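# Tiebreakers for the last group stage round: head-to-head or goal difference?

**touchline_17** wrote:

Section 4 of the Virnside Cup rules was reworded in April and I read it differently from our club secretary. Writing up the permutations tonight.

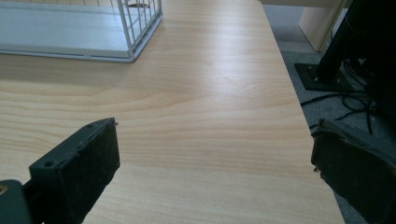

*Desk, wire tray in the corner.*

Standings with one round left:

| Team | Pld | GD | Pts |
|---|---|---|---|
| Fistholm | 5 | +6 | 11 |
| Mfinanga | 5 | +4 | 10 |
| Flesance | 5 | +4 | 7 |
| Virnside Town | 5 | -14 | 0 |

Last round is Fistholm v Flesance and Mfinanga v Virnside Town. Top two go through. If Flesance win and Mfinanga lose, Mfinanga and Flesance are level on 10. Mfinanga took four points off Flesance in the two group meetings. Who finishes second?

---

**offside_ledger** wrote:

Flesance. Goal difference is listed first in 4(b). A win improves theirs and a loss reduces Mfinanga's, and they start level. Head-to-head is only used if goal difference and goals scored are both equal.

---

**Obadia Mabula** wrote:

I disagree. 4(b) says "teams level on points shall be separated in accordance with 4(c)," and 4(c) opens with results between the teams concerned. The goal difference wording is for ranking third-placed teams across groups, where there are no head-to-head results to use. Mfinanga finish second in that scenario.

---

**offside_ledger** wrote:

Which copy are you reading? Mine has no cross-reference in 4(b).

---

**Obadia Mabula** wrote:

The one with the April amendments at the back. The main text was not reprinted, so you have to read the two together.

---

**halfspace** wrote:

Can confirm the amendment sheet. It replaces 4(b) in full.

Also, the table has an error somewhere. Goal differences in a closed group have to sum to zero. +6 +4 +4 -14 is zero, so that part is fine, but four teams playing each other twice is six matches each, and 11 points from five needs three wins and two draws. Flesance drew with Mfinanga, fine. Who else did Fistholm draw with?

---

**touchline_17** wrote:

Mfinanga, twice. So no error. Mfinanga's three draws are those two and the one with Flesance.

---

**halfspace** wrote:

Then it adds up. Withdrawn.

---

**offside_ledger** wrote:

Found the sheet. I accept head-to-head comes first. I still think it is a worse rule. Goal difference uses all six matches, and the same thing was argued here in 2000 when the format had a single round.

---

**Obadia Mabula** wrote:

Goal difference also rewards whoever runs up the score on the bottom team. In this group that is most of the +4.

---

**touchline_17** wrote:

Going with Mfinanga second on the permutations sheet. Kickoffs are simultaneous. I will post the final table after both games.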